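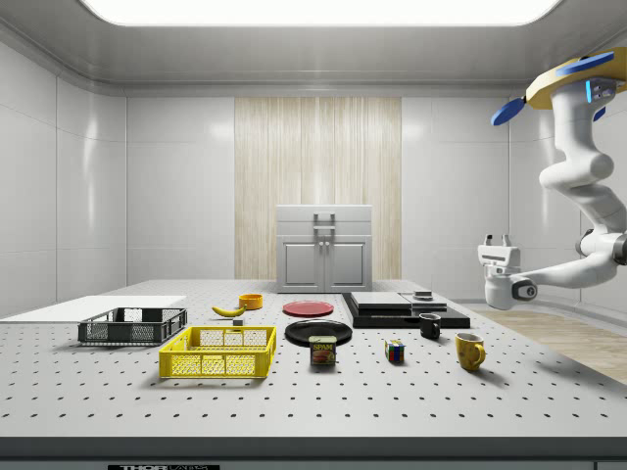
Ticket 452 concerns the simulation cell maintained at the Ovstead site, and in particular the repeated refusal of the arm to complete its homing routine after a scene reset. The fault was first entered in October and was closed on two occasions without a lasting remedy. The cell is modeled with the arm suspended over the right side of the breadboard table and the small white cabinet at the far edge, and the working objects, among them the two crates, the two mugs and the red and black plates, are loaded from the standard tabletop set.

Status: Resolved, under observation
Priority: 3
Opened by: Kongkaew integration desk
Assigned to: Pongsak Meesuk

Reported behavior
Following a reset, the arm moves toward its home position and stops short of it. The controller log records a joint limit warning and then a timeout. A second reset usually clears the condition. Operators at Nekthorpe, running the same build, have not been able to reproduce it.

Entry 1
The scene file was compared with the copy held at Nekthorpe. Object positions and table dimensions were identical. The arm description file was not: the Ovstead copy carried an older mounting offset, left in place when the cell was moved to the Giltwood package. The offset was corrected and the cell restarted. Homing completed normally, and the ticket was closed.

Entry 2
Reopened at the request of the integration desk. The fault returned during an overnight run, at reset 398. The corrected offset was still present in the file. Memory use and step timing were reviewed and found to be within limits. Contact reporting was then switched on for the table, the cabinet and all loose objects. No contact with the arm was recorded at the time of the stop.

Entry 3
The reset script was examined line by line. It restores the joint positions but does not clear the joint velocity targets left over from the preceding episode. Where an episode ends while the arm is in motion, the old targets are applied for one step after the reset, and the wrist joint is driven past its soft limit. The Nekthorpe script contains a line setting these targets to zero. The same line has been added at Ovstead.

Verification
The cell was run for 24 hours with episodes ended at random points in the motion. No homing timeout was logged. The revised script was placed under version control on 27 Jan 2018.

Instructions to operators
Local copies of the reset script are to be deleted and the shared copy used in their place. Should the warning appear again, do not perform a second reset. Save the controller log and the joint state file, attach both to this ticket, and leave the cell paused until the integration desk has replied.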